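Review: The Sultar Portable Display Panel System
Irwood Arts Exchange, Equipment Reviews
26 Jul 2026

The Irwood Arts Exchange lends exhibition equipment to member artists, storefront galleries, and neighborhood arts groups. Equipment is reviewed before it is added to the lending inventory, and the findings are published so that members may plan their own purchases. This review concerns the Sultar portable display panel system, a set of freestanding fabric-faced walls intended for temporary exhibitions.

The set under review was purchased at the regular price of $2,349. It was used for two exhibitions: a juried print show in the Exchange's front room and a members' show at Plornodeo Hall, where the walls may not be drilled or taped. Between them, the exhibitions placed 63 framed works on the panels.

Construction and assembly

The panels join along their long edges with a sliding metal key. The keys are firm once seated, and the assembled wall does not sway when visitors pass close to it. Two people are needed to raise each section. The printed instructions are clear on the order of assembly but say little about feet and leveling, which matters in older buildings. At Plornodeo Hall the floor slopes toward the street entrance, and the adjustable feet reached the limit of their travel at one end of the wall. Groups that work in converted storefronts should measure the floor before committing to a long straight run. A zigzag layout proved steadier and gave the artists more usable surface.

Hanging and appearance

Works are hung from a rail along the top edge by means of adjustable cords. The rail held every framed print in both exhibitions without slipping. The cords are visible against the pale gray facing, and several exhibitors remarked that they would have preferred a thinner line. Unframed works on paper may be pinned directly to the fabric. Pin holes closed well after light use, although heavier pins left marks that brushing did not remove.

The facing is neutral under daylight and slightly green under the older fluorescent fixtures at the hall. This is a small matter for prints and photographs. It was more noticeable beside watercolors, and the exhibition staff changed the lamps in that section before opening.

Storage and transport

The full set fits in a cargo van with the rear seats removed. The padded sleeves supplied by the manufacturer are adequate for short trips, but their zippers are light for the weight they carry, and one failed during the return from the hall. The Exchange has since replaced the sleeves with heavier ones from Soylu, at a cost of $50 each.
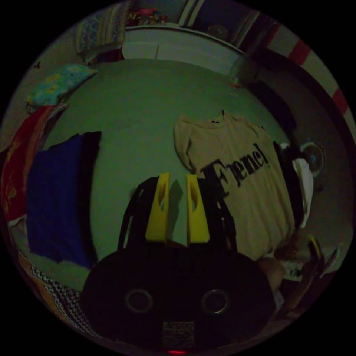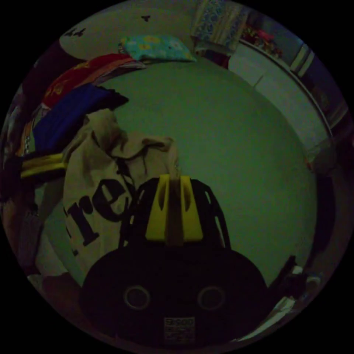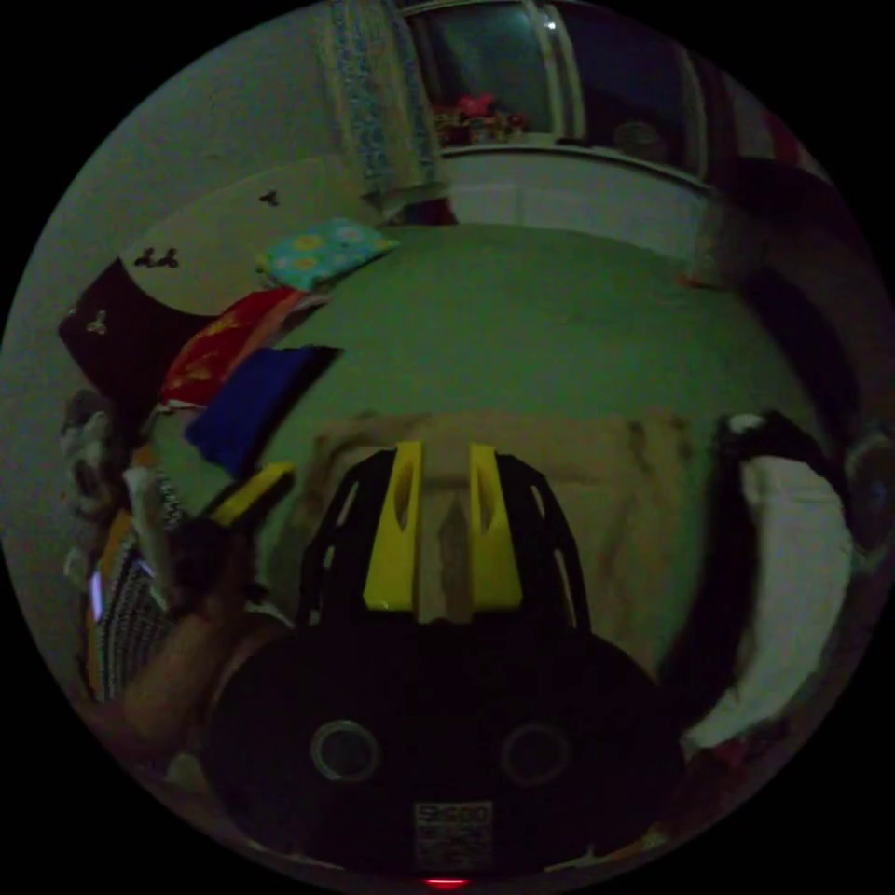 Replacement keys and cords can be ordered separately, and the order placed for this review was filled promptly. Replacement facings are sold only by the complete panel. Given how readily the fabric marks, the Exchange considers this the chief weakness of the product and has asked the manufacturer to offer the fabric on its own.

Recommendation

The Sultar system is recommended for organizations that mount several temporary exhibitions each year and have dry indoor storage. It is less suitable for a group that plans a single annual show, for which borrowing or renting will remain the more economical choice. Individual artists who exhibit at fairs should note that the panels are not rated for outdoor use.

Members in good standing may reserve the set through the equipment desk. Reservations should state the location, the condition of the floor, and the number of works to be hung. Borrowers are asked to use only the pins supplied with the set and to report any damage to the facing when the panels are returned.

Contact the Equipment Desk | © 2026 Irwood Arts Exchange. All rights reserved. | Back to top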